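# Tennis balls, tubes and a planner that finally behaves

Right, this is the gallery page I've been promising since November. I've been writing the motion planning side of a little simulated pick-and-place project called Dogbe, and people keep asking what it looks like when it runs. So I've put a render up, with more words round it than a gallery probably deserves, as most of what I've been doing doesn't show up in a render at all!

If you only want the task: pick up tennis balls one at a time and drop them into a clear tube. It sounds like a nothing job. It has eaten an embarrassing number of my evenings.

## How the bits fit together

There are three pieces of software, and I only wrote one of them.

**Ekalum** is the simulator wrapper. Olga Sarmiento looks after it, and she's the reason I can reset the whole room with one command and get the same room back (same seed, same table, same balls). Before she sorted the seeding I was chasing bugs that vanished whenever I looked at them.

**Gorlow** is my planner. It takes the pose of the arm and the pose of whatever it's meant to be carrying, and hands back a path with timings on it. Version 2 is the one running now. Version 1 planned the arm and the gripper as two separate problems, and you can guess how that went — lovely smooth arm motion with a ball swiping the side of the tube on the way past.

**Dokusix** is the logger. Every run gets written out with joint positions, planner calls and a render every so often, and Halima Kaijage wrote a viewer for it that lets you scrub back and forth. I use it more than my email.

## What was going wrong

The big one was the held ball. Once the gripper closes, the ball has to become part of the arm as far as collision checking goes, and then stop being part of it the moment the fingers open. I had the attaching right. The detaching happened one planning cycle late, so the planner still believed it had a ball in its fingers, decided it was in collision with the tube, and refused to move. The arm would just sit there over the rim, sulking.

The fix was two lines. Finding it took me 159 runs, and I know the number only because Dokusix names its folders that way.

The other one was the approach. Gorlow likes short paths, and the shortest way to the tube is low over the table, which is a rotten idea when the thing you're aiming for is tall and open at the top. I've added a waypoint straight above the opening, and the last stretch down is now a plain vertical line with no cleverness in it. Musyoka Okoth suggested it months ago and I said it was inelegant. It is inelegant. It's also still in there.

I dropped the speed on that last stretch too, to 20 per cent of the arm's limit, and the controller overshoots far less. I'll creep it back up once I trust it.

## The gallery

Two balls in the tube and a third in the gripper, over by the far left corner of the table. For the planner, everything between that corner and the rim is the interesting part.

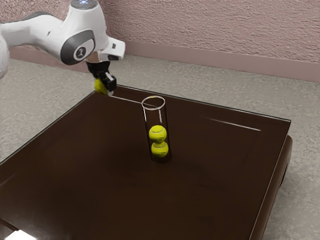
Esther Gachanja wrote in to ask whether I'd tried moving the tube between runs, as a planner tuned on one spot tends to learn that spot and nothing else, and she reckoned the vertical descent would hold up fine but the waypoint might end up out of reach near the table edges.

She's right to ask, and no, not properly. I've shifted it a bit by hand and it coped, but that's hardly a test. The waypoint height is a fixed number at the moment, so if the arm is stretched out it could well run out of reach before it gets over the top. I'd like Gorlow to check that first and choose a lower waypoint if there's room for one, and to give me a readable error if there isn't. At present it says "no solution" and leaves you to it.

## Still on the list

- Random tube positions, with the seed saved in the Dokusix log
- A proper message when a waypoint can't be reached
- Replanning if a ball slips during the carry (it currently carries on regardless, bless it)
- Tidying the config file, which has two settings for gripper width and only reads one of them

Dace Sakalauskas has offered to take the replanning job, so that one may well get done before mine do. I'll add more renders under the gallery heading as the tube positions get going.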